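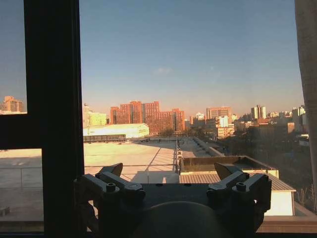

Item 3. Gripper at the window, wrist camera view, low sun.

Minutes: arm cell upkeep meeting
Aug 13, 2023
Chair: Sohail Kakakhel
Also present: bench staff from Plavine, one technician from Tawfik
Apologies: Kudus

1. Minutes of the last meeting
Accepted with one correction. The spare cable set is stored at Plavine. The previous minutes had it at Tawfik.

2. State of the arm
The arm has run 216 hours since its last full service. No emergency stops in that period. Two soft faults were logged, both at the wrist joint and both cleared by a restart. The Tawfik technician looked at the logs and thinks the joint encoder connector is working loose when the wrist is turned fully over. He will reseat it and add a cable clip. The arm stays in use until then at reduced speed.

3. Gripper and wrist camera
The image at the head of these minutes was put up on screen for this item. Both finger assemblies are in view with the mounting plate between them, and the group agreed that this much of the gripper is what we want the camera to see. The current bracket angle is to be kept and marked with paint pen on both sides so it can be found again after cleaning.

Exposure was discussed at length. With the camera facing the window, the sky and the rooftops come out well and the gripper goes almost black. You can make out the bolt heads on the linkages but not much else. Plavine asked for exposure to be locked to the indoor value. Sohail was against a single fixed value for the whole day and would like two saved settings, one for the window side and one for the bench side. Agreed to try two settings and look again next time.

Drawing the curtain was suggested as a quick fix. Agreed for calibration runs only — several people want daylight in the ordinary runs.

4. Finger linkage bolts
One bolt on the left linkage was found a quarter turn loose at the last check. It has been tightened with thread locker. All linkage bolts are to be checked by hand every 5 days of running and the result written on the sheet by the controller. Fingertips show light wear and do not need changing yet.

5. Recalibration
Hand-eye calibration was last done before the bracket was moved, so the saved values are out of date. To be redone after the connector work in item 2. The last calibration used 103 poses and took over 2 hours. Plavine asked if fewer would do. Left open.

6. Spares
Wurerer has quoted for a second set of fingers and a replacement wrist cable. The cable is approved. The fingers are held over until Kudus has seen the price.

7. Actions
Tawfik: reseat the encoder connector, fit the cable clip, return the arm to full speed if the log stays clean.
Plavine: mark the bracket angle, save the two exposure settings, rerun calibration with the curtain drawn.
Sohail: order the wrist cable from Wurerer, send the finger quote to Kudus.

8. Any other business
The controller fan filter is due for cleaning. Plavine will do it along with the bracket work.

Next meeting at the end of August, same room.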